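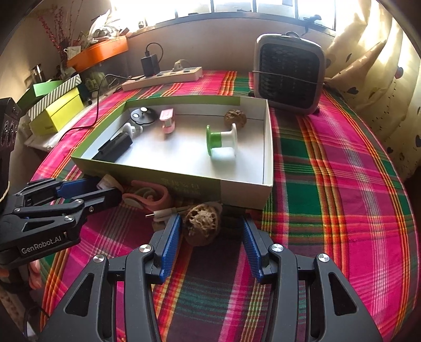

Search this site
Search jobs, projects, calls
Go

Call for participants: Household Sorting and Storage Study

Clorkero is seeking adults to take part in a study of how people sort, box and put away the small objects that gather on tables, shelves and sideboards at home. The study is conducted with Traltero, which is responsible for scheduling and participant support, and will run from April.

Background

Most households keep at least one open box or tray for things that have no settled place: clips, knobs, cases, parts of gadgets, dried decorations, a charger that may or may not belong to a current phone. Little has been recorded about how people decide what goes into such a box, what stays on the table beside it and what is thrown out. The findings will inform a plain-language guide to home storage, to be published under the title Ginting, and a set of low-cost box inserts being developed under the working name Nesier.

What participation involves

Participants attend two sessions, each held at a table set up in the manner of an ordinary living room. A cloth is laid, and a shallow cardboard box and a mixed group of household items are provided. Participants will be asked to:

- place small items into the box one at a time, in whatever order they prefer;
- take the items out again and return them to the table;
- arrange the contents a second time so that a named item can be reached without moving the others;
- answer a short set of spoken questions about the choices they made.

There is no correct arrangement, and tidiness is not assessed. Some items are light, brittle or awkwardly shaped, and participants may work as slowly as they wish. Items that break in the course of a session are replaced by the study at no cost to the participant.

Between the two sessions, participants are asked to keep a brief diary of one storage spot in their own home — a drawer, a shelf or a box — noting what is added and what is removed. A printed diary is supplied. Diaries may be completed in English or in another language by prior arrangement.

Who may apply

Applicants must be 18 years of age or older, live in a household of any size, and be able to work seated at a table for the length of a session. Both right-handed and left-handed participants are required. Applicants with limited grip or reduced hand movement are encouraged to apply, and table height and seating can be adjusted on request.

Persons employed in professional organizing, removals or warehouse packing are not eligible for this round.

Payment

Each participant who completes both sessions and returns the diary will receive $182. A participant who withdraws after the first session will be paid half of this amount. Travel costs within the city are reimbursed on presentation of a receipt.

Places and selection

Applications are reviewed in the order received, with attention to a balance of ages and household types. Six places are held for applicants aged 70 and over. Applicants who are not selected will remain on the reserve list unless they ask to be removed.

Privacy and consent

Written consent is obtained before the first session. Diaries are stored without names or addresses. Participants may withdraw at any time and may request that their diary be returned or destroyed.

How to apply

Complete the expression of interest form, available from the Traltero participant desk, and indicate whether morning or afternoon sessions are preferred. Morning sessions begin at 9:30 a.m. Applicants requiring the form in large print should state this when contacting the desk.

14 shares
3 comments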